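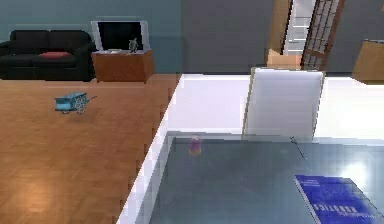
Living area with the screen on the low cabinet, sofa to the left.

Section 2: Finding a home for your Steltell and getting it on the network

Last updated: Sunday, July 11, 2021

Okay, the box is open and you've got the little hub in your hand. I've set up more of these than I can remember (my own, my sister's, both of the ones at Suryani Krishnan's place), and I still do it in the same order every time. It goes much faster if you pick the spot first and plug in second, so that's how I've written it.

Before you start you'll want the hub, its power cord, the short network cable and your Wi-Fi password. Write the password down on paper! You'll be typing it on your phone while the Zurby app is open, and flipping back and forth between apps sometimes kicks you back to the first page.

1. Choose a shelf or cabinet top where the hub can stand upright. Mine sits near the TV, but a bookcase works just as well. Keep it off the floor if you can.

2. Leave a hand's width of open air on both sides. The vents are on the sides, and I once packed mine in between two photo albums and it got warm enough to shut itself off.

3. Run the network cable from your router to the socket marked LINK. You only need the cable for set-up. Once the hub is on Wi-Fi you can pull it out and put it in a drawer.

4. Plug in the power cord. The light blinks orange for a while and then goes solid white. Go make coffee, it takes a couple of minutes.

Note: If the light blinks orange and never changes, unplug the hub, count to 50 and plug it back in. I've had to do this twice on the same hub, and it came up fine both times.

5. Open the Zurby app and tap Add Hub. It'll ask for the number on the sticker underneath, so have a look before you set anything on top of it.

6. Pick your Wi-Fi network and type in the password. Capital letters matter here.

7. Give the hub a name. I go by room ("den," "upstairs"), but Margit Brekke names hers after cheeses and that works too.

CAUTION: Don't put the hub inside a closed cabinet or behind a metal door. The signal drops off badly, and the heat has nowhere to go.

CAUTION: Use only the power cord that came in the box. Phone chargers fit the socket, but they don't give the hub enough power and it'll restart at odd times.

Note: Error 159 means the app found the hub but couldn't join your Wi-Fi. Nine times out of ten it's a typo in the password. Go back to step 6 and try again, slowly.

When the app shows your hub with a green check mark next to its name, you're ready to add your speakers in Section 3. Leave the app open for that.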